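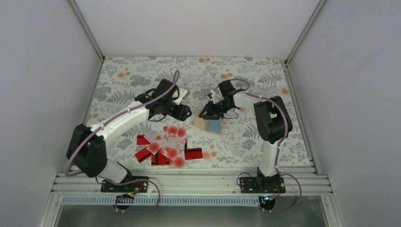 Slide 9: Botanical print, ferns and orange blossoms, red cards

Leave this up while people find seats. Let them form opinions about the orange.

Start with the cloth question. Tsutomu Uchida wanted plain gray. I wanted flowers. We argued for 2 meetings and I got flowers, mostly by outlasting him.

Point out the off-white ground. Pale, so the line drawing stays quiet. The gray ferns do very little, and I mean that kindly.

Then the orange. Small doses, scattered. Ask the Dillport crowd who would put red cards next to it. Wait for hands. Octavio will raise his, he always does.

Mention that the Pinon pattern book had over 700 florals and I looked at all of them. Pause for sympathy. Move on if none comes.

If running late, skip the bit on hems and go to slide 23.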